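Our September brief for the Kikmont project was to get a two-armed robot to clear up after lunch. I took on the cups, and I loved it!

## Picking up a cup

A soft plastic cup squashes easily, so we put one finger of the gripper inside and one outside. We planned 200 practice runs and got through almost all of them.

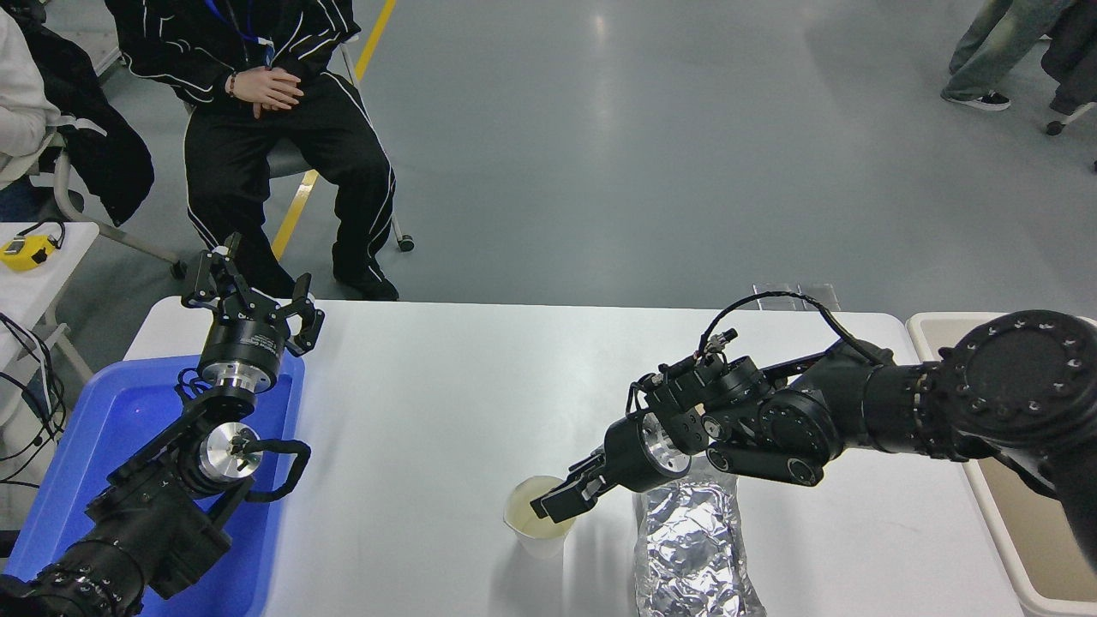
## Sorting the rest

Baoshan Zou wrote the sorting code, which we named Uvik. It has to decide whether a thing goes in the tray or the bin, and shiny surfaces confused it badly to begin with (we tried 61 threshold settings, which was more fun than it sounds).
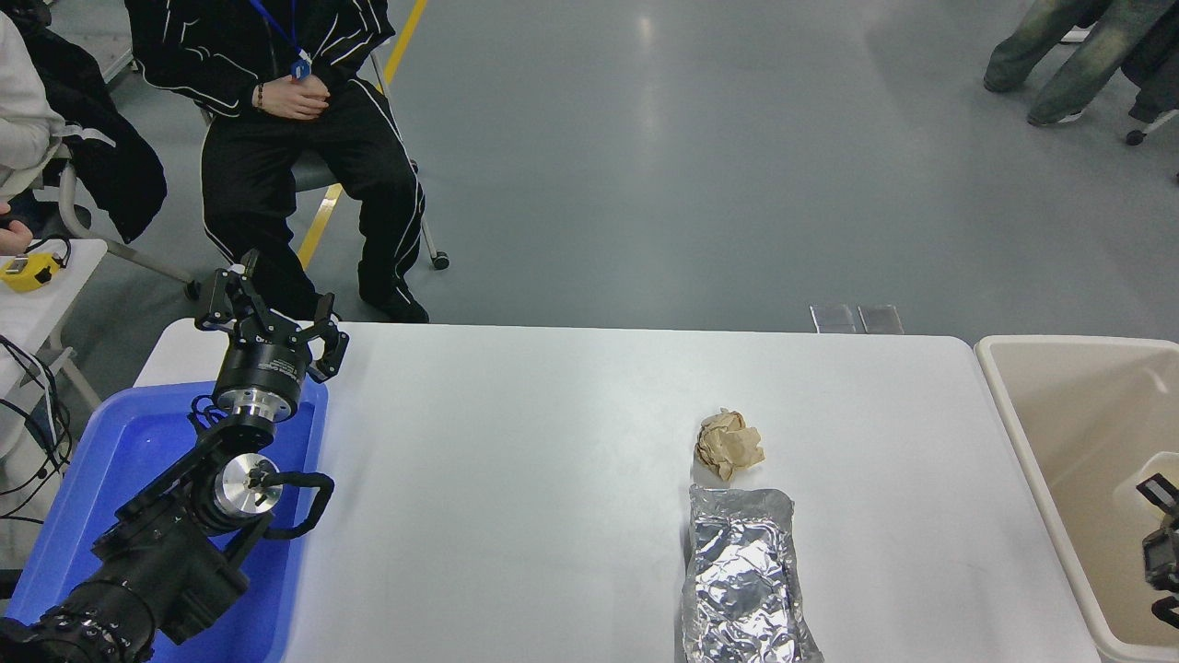
Deciding what to grab first took up a whole week of arguing. Baoshan wanted the nearest item, I wanted the easiest. With a crumpled ball of paper and a foil package on the same table, my rule goes for the paper, as a ball can be gripped from any side. We kept both rules in the code and you can switch between them.

Cups are still my favourite part, and the left arm gets its turn next term. I'd like the two to pass things across!
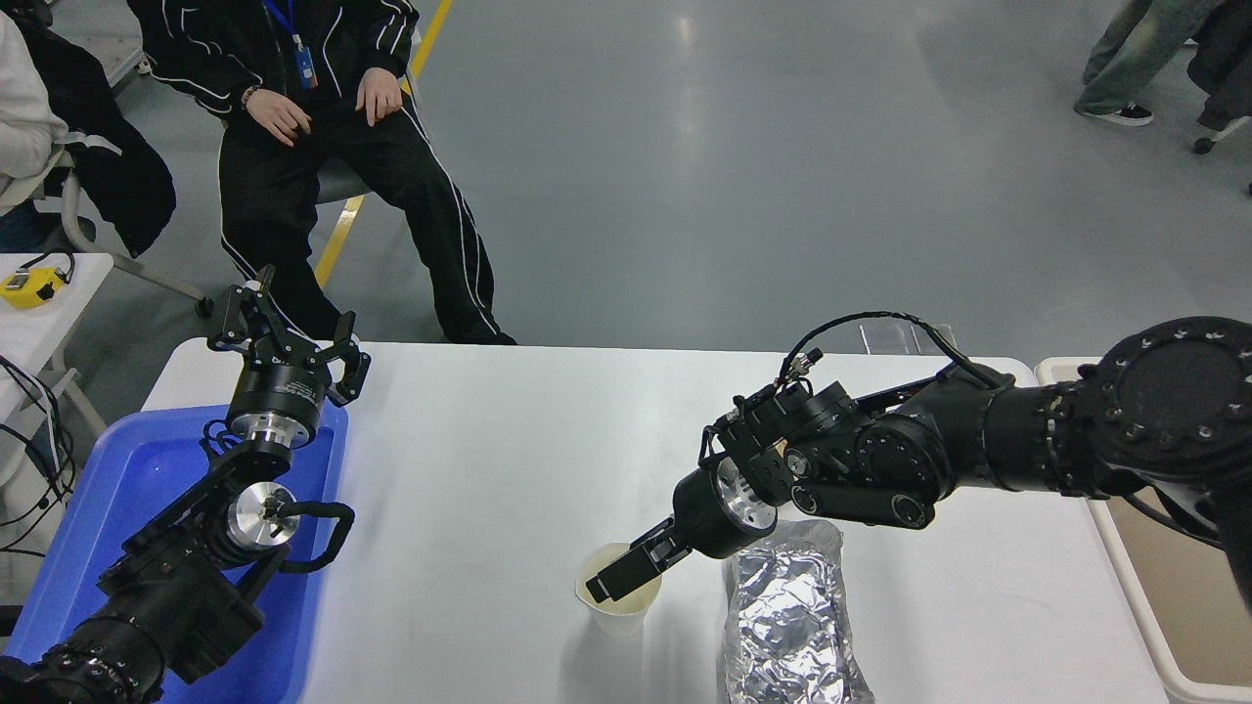 *Right gripper at the cup, left gripper open.*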